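Household Automation Forum
Thread: Are machines ready for laundry?

Basberg
Members are asked to state their position. Mine is that mixed textiles remain unsolved. 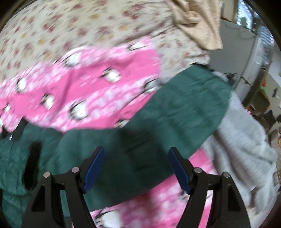
Penguin print, green cloth and gray fabric in one pile.

Muvside_Office
We disagree in part. Sorting is slow, but a single garment laid out on a bed is within reach.

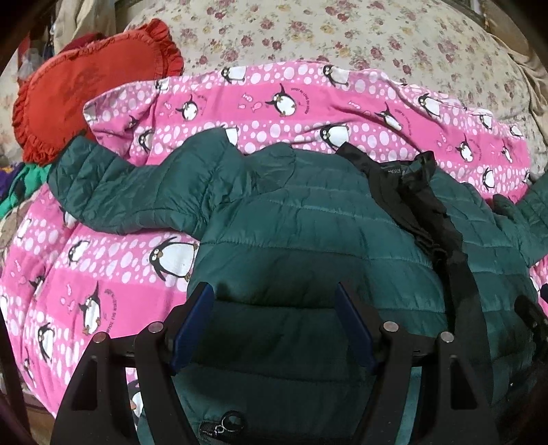
Is folding harder than picking up?
Folding is harder, as the cloth changes shape with every move.

Basberg
Quilted sleeves and a strap across them would still stop most systems. 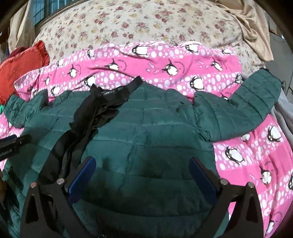
Mendonça objects that a 2-minute fold is acceptable for home use. Shop floors are a separate matter and should have their own thread.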